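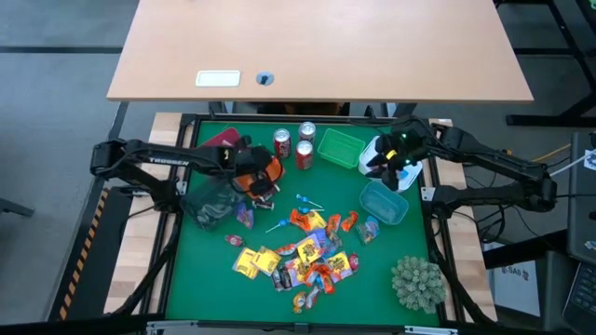 Assorted wrapped candy on a green mat, with soda cans, a basket and containers set around it.

Candy sorting is the separation of mixed wrapped candy into groups by type, wrapper or size, usually into open bins. It is done at home after holidays and parties, and on a larger scale when bulk assortments are divided for vending racks, gift bags or snack stations.

Materials

The usual starting point is a loose pile on a flat surface with containers placed at its edges. A mat in a single plain color makes small wrappers easier to find. Mesh bins, baskets and translucent plastic tubs are all in use. The Jenlow guide to snack storage lists 4 container shapes and recommends a low rectangular bin with rounded corners for small bags, as crumbs and torn foil collect in square corners. Canned drinks are kept apart from candy in most systems.

Methods

Sorting by wrapper color is the fastest method but mixes different products that share a color. Sorting by form gives more consistent groups:

Lollipops, stored flat or upright with sticks aligned
Small sealed bags, stacked or laid face up
Single wrapped pieces, kept in a deeper container

In the Udstead method, the largest group is removed first and the single pieces last. A two-pass variant separates bags from all other items, then divides each half again. A household trial published by Tratel in June used a mixed lot of 213 pieces and reported fewer misplaced items with the two-pass variant.

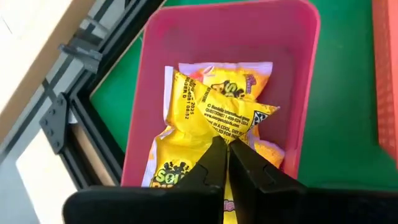 Yellow candy packages in a pink bin. The folded top package shows its back, with small print that includes a Sour Patch Kids web address.

Labeling and storage

The back of a small bag commonly carries a date code, contact details for the maker and a storage statement. Bags placed with the back facing up can be checked for date without being handled. A cool, dry place is the usual storage condition for gummy and hard candy. Folded bags take up less floor area in a bin, though a fold may hide part of the printed text.

See also

Rivas tray system
Bulk candy
Pantry organization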